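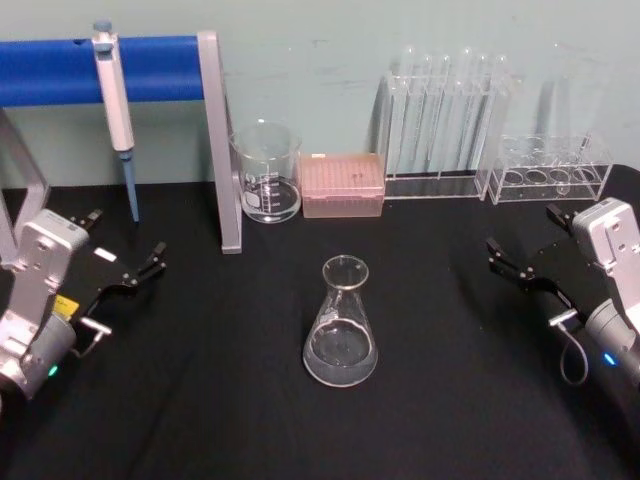

Week 3: Significant figures, or how many digits can you get away with?

OK, so last week's problem sets came back and I saw a lot of answers with nine decimal places! I get it, the calculator gives you all those digits and it feels rude to throw them out. Throw them out anyway.

The digits you write down are a promise about how well you measured. If I write 436 mL, I'm telling you I trust the 4 and the 3, and the 6 is my best reading. Three sig figs. Same goes for 402, because a zero stuck between two other digits always counts.

Now the annoying one: 3000. Is that one sig fig or four? You can't tell (and neither can I), so write 3 x 10^3 if you mean one and 3.000 x 10^3 if you mean four.

Multiplying and dividing: your answer gets as many sig figs as the weakest number you started with. So 436 x 16 comes out as 6976 on the screen, but 16 only has two, and you write 7.0 x 10^3. Keep that zero!

Adding and subtracting goes by decimal places instead. We'll do a bunch of those on Wednesday.

Read the Pringle handout before then, and try problems 2 through 7. Skip 5, it has a typo.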